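Stamau notebook, December
Cloth bench, afternoon

Picked up where the last entry trailed off, which was in the middle of a sentence about lint. I have no idea how that sentence was going to end.

Subject today: the gray cloths. The order from Lūse came in after lunch, one box, packed so tightly that the top cloth had to be peeled off the one under it. They are sold as pre-washed. They smell like the inside of a new backpack, so either pre-washed means something else over there or they wash them in backpacks.

Weighed a stack on the kitchen scale: 300 g. Weighed it again after lunch crumbs were removed from the scale: also 300 g. Good scale.

Washing
Ran 4 of the new ones through the short cycle with the Randar powder, no softener. I am writing "no softener" in large letters on the bottle as well, given what happened to the old set, which came out so slippery they would not stay folded long enough to be stacked. Hung them over the rail. The heater does them faster but leaves a stiff line where the cloth touched the top, and that line then decides where every fold goes for the rest of the cloth's life.

Old set vs new set
The old Covano cloths are thinner and have given up. You can drop one from any height and it lands flat and a little sad. The new ones have opinions. Crumple one, let go, and it opens partway by itself and stops in a shape that is neither a heap nor a cloth. For practice folding I like the old ones. For finding out whether a folding method is any good, the new ones are more honest company.

Finding the edges
Still the whole job, really. Once two opposite edges are in hand the rest is housekeeping. Things I tried:

Pinching the top of the heap and shaking. Works on the old cloths. On the new ones it gives a longer heap.

Smoothing outward from the middle. Slow, and tends to fold the far edge under, where it stays hidden until the last step and then makes a lump.

Taking the left and right sides and lifting only a little, so the loose part hangs and sorts itself out. Best of the lot. Lift too high and the bottom swings in under itself. Too low and you are just dragging laundry around.

Hem side up or hem side down makes no difference to the fold and a large difference to the arguments. I am recording hem down and moving on.

Table
The light wood top is better for this than the dark one was, at least for seeing where gray stops. It does drift a bit on the carpet if you lean. The small hole near the back edge is not a reference mark, whatever the earlier pages of this notebook say. I wrote those pages. Tape strips at the front corners to be left alone.

Procedure for the next session

1. Shake out, drop from elbow height, leave it however it lands. No helping.

2. Find the left and right sides. Lift slightly, over the middle of the table, and let the folds hang before doing anything clever.

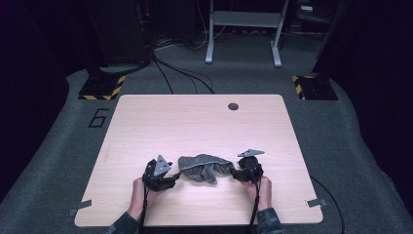

3. Lower it away from you so the far edge touches first. Pull toward the front, then let go and smooth once. If it needs smoothing 5 times, go back to step 1 and write it down as a miss.

4. Fold in half, then in half again, corners within 2 fingers of each other. My fingers, until somebody complains.

To do: find the other end of the sentence about lint. Order more Randar. Return my lunch box to the shelf that is not the cloth shelf.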